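Panditgate (software)

Panditgate is a grasp control package for two-finger robot grippers. It runs between a motion planner and the gripper's motor driver, and decides how far, how fast and how hard the fingers should close. It was first written at the Bergmann laboratory in Cloltevville by Gunhild Hjaltested, who remains its lead maintainer.

Finger profiles

Each gripper is described to the software by a finger profile, a text file that lists the shape of the inner edges, the travel limits and the offset between the fingertips and the wrist. Profiles may be flat, curved or stepped. In a stepped profile every ledge is stored as a separate contact zone, and the planner selects a zone according to the width of the object. The narrow zone at the tip is used for thin parts. The package includes 12 ready-made profiles.

In fingers with a stepped inner edge, the ledges of the upper and lower finger face each other, and the final steps leave a narrow gap between the tips. 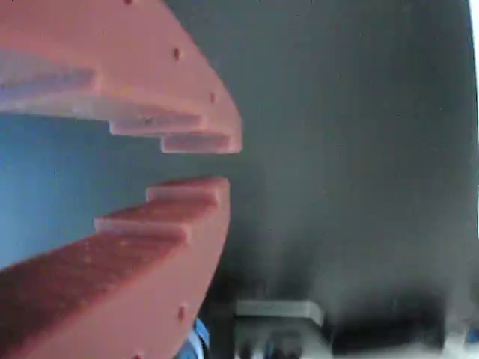
Control loop

The controller reads finger position and motor current 976 times per second. Closing takes place in two stages. The fingers first move at a set speed until the current rises above a threshold, after which the controller holds a target force. If the final opening does not match the selected zone, the grasp is reported as failed and the planner is asked for a new approach.

Calibration

The tip gap must be measured again whenever a finger is replaced. The calibration tool, Dralier, opens and closes the gripper through its full range and writes the result to the profile. A log holds the last 2000 grasps and can be exported as plain text.

See also: motion planning; force control; end effector

Last updated: January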